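Prurum

Time alignment and episode trimming for two hand-held grippers 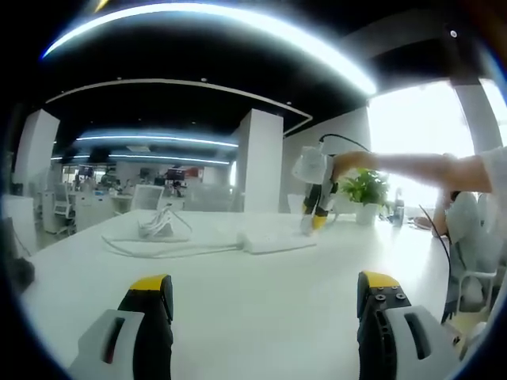
View from one gripper of the pair, with the other just behind the white box.

Prurum takes the recordings from two hand-held grippers and turns them into one episode that a training script can read without crying. It lines up the clocks, cuts the dull parts off both ends, and writes everything to a single folder. That is the whole program. It used to be a notebook with 30 cells that had to be run in an order known only to Tamunoemi Ogundipe, who then went on vacation.

Status

Works on our desk. Version notes are at the end. The file layout changed in June and old episodes need to go through the convert command once. Running it twice does no harm but prints a rude warning.

Install

Clone the repo, make a fresh environment, then:

pip install -e .
prurum check

The check command looks for ffmpeg and for the Wusus pose tracker. If it can't find Wusus it will say so and carry on, and you will get episodes with video and finger width but no poses. Some people want that. Most people find out a day later.

Usage

prurum align left/ right/ --out episode/
prurum trim episode/
prurum view episode/

align needs both folders to hold a video and a width log. Left and right are whatever you say they are. If you swap them, nothing in the code will notice, and your policy will learn to be a mirror image of you.

trim drops the start and end of an episode where neither gripper moves. It looks at pose speed first and falls back to finger width. Pass --keep-idle if you care about the waiting.

view opens both videos side by side with the width curves underneath. Please use it before you upload anything.

How alignment works

Each gripper keeps its own clock and the two drift apart. We ask for a sync gesture at the start of every session: close both grippers fully, twice. Prurum finds the matching dips in the two width logs, fits an offset and a drift term, and resamples the second stream onto the first. If the leftover error is more than 5 ms the episode is marked as doubtful and skipped by the exporter. You can force it with --trust-me. The flag is written into the metadata, so we will know.

Known problems

Lens vignette: the wide lens leaves a dark ring around the picture. The default mask covers it, but the mask was drawn by hand for our lenses. Redraw it for yours.

Fast arms: motion blur confuses the hand mask in Lubis, our segmenter, and a quick forearm can come out as background. Raising the threshold helps a little and breaks other things.

Windows: strong daylight washes out part of the view and Wusus may lose track. Blinds are not supported in this release.

Memory: view loads the whole episode. Past 3000 frames it gets slow – past that again, go for a walk.

Export

prurum export episode/ --format zarnholm

Zarnholm is the only format at the moment. A second one is half written on a branch and has been for a while.

Changes

13 July 2020: drift term added to align, doubtful flag added, convert no longer eats the last frame. Sorry about the last frame.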